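December, nearly midnight

Back at the shared shop on Fidano Street after dinner, and I told myself I'd only stay an hour. Ha! The Remov build (yes, we're keeping the name, it's on the grant form now) has officially eaten my winter.

Tonight was all about the picking program. I cut the approach speed again and set the pause before closing to 500 milliseconds – slow as molasses, but I can finally see what the fingers are up to. The KUKA doesn't care how late it is. I do. Grapes are the ones I lie awake over, they're so squishy and there's no one good place to grab. The carrot I'm much less scared of.
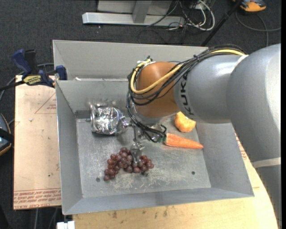
Drelasia wrote on the build log around ten that I should stop fiddling with speed and put softer pads on the fingertips, and that any bunch of fruit would be easier to hold if it hung from its stem. Fair point, and kind of annoying, as I'd just saved version 1684 of the settings file and was feeling smug.

So tomorrow I'm looking for silicone sheet, 2 millimeters if the hardware store has it. I also want to tidy up those cables before one of them snags. Set the alarm for seven, must remember to buy coffee.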